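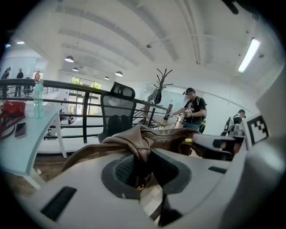
Verena Strebel asked after the last report whether the upper level could be put in order without closing the stairway, and whether the coat rack would have to move. The stairway has stayed open throughout. The rack stays beyond the railing, where it serves both levels.

**Status, September 6, 2018**

Work on the upper level of the Brereck office is in its second stage. The budget line is 1825, of which 58 percent is spent. The remainder covers storage and labels.

- **Tables.** The light blue table keeps its position. Personal items such as bags, bottles and phones may be on it during the day and are to be cleared at closing.
- **Leather items.** Brown leather goods are handled one at a time and go into closed storage at the end of each shift. Koller has quoted for seven boxes — delivery is still open.
- **Seating.** Mesh chairs may stand at the railing but not at the head of the stairs.
- **Lighting.** The dome pendants and the fluorescent fixture are kept. Silvan Mösli has requested a separate switch for the pendants.

**Open points**

The label stock from Loltov does not hold on creased leather. Tie-on tags are being priced as a replacement. Silvia Zeman will confirm the storage list with Hermine Egger before the order is placed.

The next report is due in January and will include the final cost of boxes and tags.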